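Esperanza Pruitt met me at the door of her place in Henport with a coffee in one hand and a roll of masking tape in the other. She had been up since 5 a.m. relabeling shelves. "Don't look at the hallway," she said, so of course I looked at the hallway (boxes, so many boxes).

She collects packaging. Bottles, mostly, plus tins and a few jars, and she has 300 pieces at last count. It started with a metal flask her uncle used for bike oil, and then a friend, Kenji Kowalczyk, began mailing her things from his trips — "he'd fill a suitcase with empties and come home without his good shoes!"

I asked what makes her keep one and pass on another. She thought about it for a while.

"The cap, first. I like a ridged cap on a narrow neck. Then the shoulder. If the shoulder's too square it looks like a paint can to me, and I get bored with it."

She's fond of metal ones with crowded labels, the kind where all the product information is squeezed onto one white panel. She can't read Chinese, so she sends photos to a neighbor's daughter and keeps the translations in a binder. Glass she has mostly given up on. A shelf came down in September and took 7 good ones with it, and she still sounds a little sore about that.

Cleaning is the dull part, she told me. Warm water, a drop of dish soap, a soft towel, and no scrubbing near the print, ever. "I ruined two that way. The red came right off on my thumb."

Does she ever sell? Once, to Marcus Sorensen, who wanted a tin for his shop window. She asked for it back a month later (he said yes, and she baked him a pie).

We had moved on to lunch by then, and she was already clearing a space for whatever Kenji sends next.

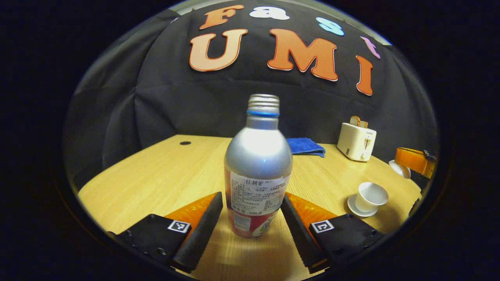 A silver aluminum bottle with a ridged cap and a blue band at the neck.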